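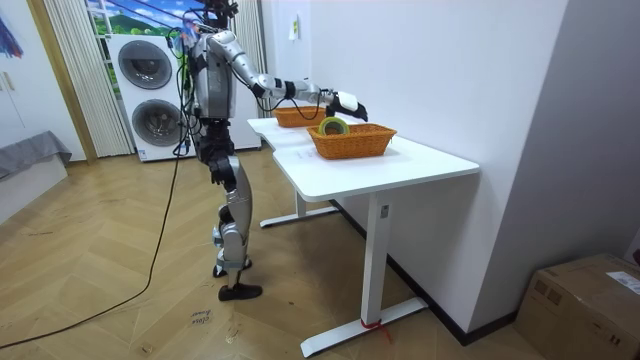
Two baskets on the desk and I still can't find the tape

Drudiva Community Help > Home > Sorting and storage

Els Vanhove
Jan 4, 2022

Hi all, hoping someone here has a tidier brain than mine! My desk shares a room with the laundry (small place, you make do) and over the holidays I decided I was done with drawers. I had a drawer unit under there for years and it just ate things. So out it went, and now the everyday stuff lives in two wicker baskets up on the desktop where I can see them.

The plan was that one basket would be for things I use at the desk, so tape, scissors, pens, the label sheets, and the other one would be for things passing through. You know the sort of thing, whatever comes out of pockets before a wash, batteries, a button I swear I'm going to sew back on. It worked nicely in November. Now both baskets have a bit of everything in them and I spend my mornings rummaging. 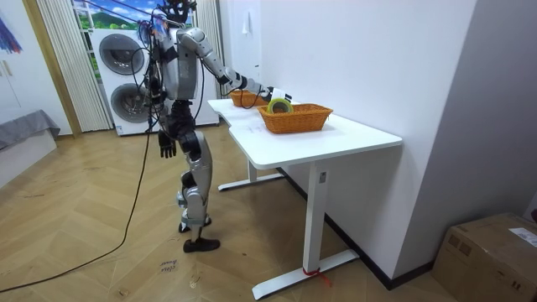
My other headache is paper. Bills, school notes, the warranty form for the Serness kettle that I have been meaning to post since forever, none of it has a proper home. It's too big for the baskets without curling, so a sheet ends up lying flat on the desk in front of them, and then another one lands on top, and by Friday I've got a drift. I did try standing a card up by the rim of the near basket as a sort of divider and I'm not convinced it's the answer either.

So, a few things I'd love opinions on. Do you sort by what the thing is or by how often you grab it? Do you put anything inside the basket to split it up? And does anyone have a trick for paper that isn't a filing cabinet? I really don't want furniture on the floor again. I like being able to see the herringbone, and I need to be able to get to the washer and dryer with my arms full.

Budget is small, I'd rather not go over 100 dollars, and a lot less would be lovely.

Praller
Posted the same evening

Sort by how often you grab it. I did it the other way for years and it drove me bananas, because "stationery" sounds like a category until you realise it's got one pair of scissors you use every day and a stapler you touch at tax time.

What I'd do is tip both baskets out onto a towel (on the bed, not the desk, or you'll just put it all back). Anything you've picked up in the last week goes in the near basket. Everything else goes in the far one, and if it hasn't moved in 3 months it leaves the desk altogether. Your tape is already in the near one, so leave it there, and keep standing it on its edge. I lay mine flat once and it vanished under a pile of envelopes.

For splitting up the inside I use the bottom halves of tea boxes. They cost nothing, they're the right sort of height for a low basket and when they get grotty you chuck them in the recycling. Four fit in mine with a bit of squishing. Measure yours first, wicker ones always curve in at the bottom more than you think they will.

Also put the pocket stuff in a jar on top of the laundry shelf, if you've got a shelf. Mixing buttons in with pens is how you got here!

Mahuika
Posted two days later

Agree with Praller on most of it, but I'd keep the baskets for bits and get the paper off the desktop completely. I've got a magazine holder hanging off the side of a cupboard with stick-on hooks. There's a tall white panel over near your laundry machines that might do the job if the surface is smooth, but test one hook somewhere out of sight first, some of them take the finish off.

One rule for the holder: it gets emptied when there are 6 things in it. I chose that number out of thin air and it's the only filing system I've ever stuck to.

If your desk is one that goes up and down, check that nothing's dangling before you raise it, too. You've got a red tie or strap with loose ends down near the foot at the front, and I'd snip those shorter while you're having a tidy. I caught my slipper on something similar.

Gumnut77
Posted the following week

just get a drawer unit

Els Vanhove
Posted the following week

Ha, no more drawers, thank you Gumnut! Did the towel thing last night and found three glue sticks and the spare house key. Going with the tea boxes, and I've got a magazine holder in the garage I can use for the paper. The kettle form is in the post.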